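Chapter 4
Writing Things Down: How Notes Help Us Remember

I've kept notebooks since I was at school in Saststead, and I still can't find anything in them! Before we get to the proper studies, then, I'd like you to think about your own habits. Do you write down nearly every word you hear, or do you wait until something strikes you as worth keeping? And do you ever read any of it again? (I rarely did, and my marks showed it.)

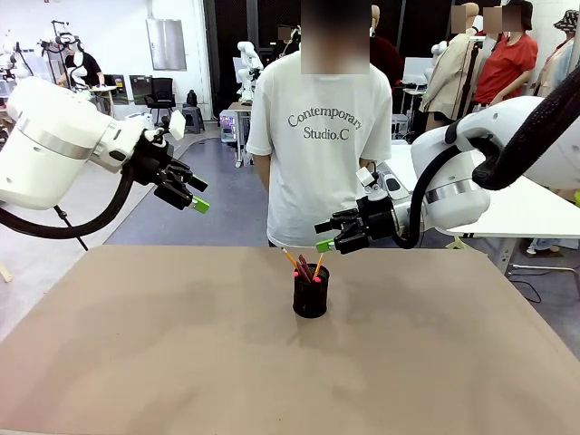 I never look at mine twice, one reader of the first edition wrote to me, but I still remember more on the days I bother to write. Plenty of people tell me much the same thing, and we'll come back to it in section 2, where we look at what the act of writing does by itself, before any revision gets going.

First, though, a small task. Read the passage about Plusholm harbour at the end of this chapter, put it away, and wait 20 minutes. Then write down whatever you can recall, in any order you like. Spelling doesn't matter and neither does neatness.

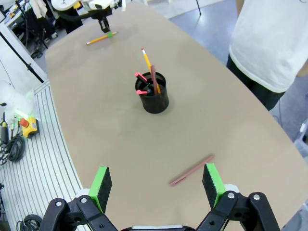
But surely it's quicker to type, a student in Astedton objected when I set this task last September, and of course she was right. Typing is quicker for most of us, and that's partly why I want you to try it both ways – speed makes it very easy to copy a sentence without taking in what it says.

Keep both sets of notes somewhere safe, as you'll need them for the exercise on summaries.
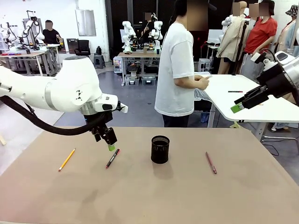 Fig. 4.3 Pencil, marker and pen for note-taking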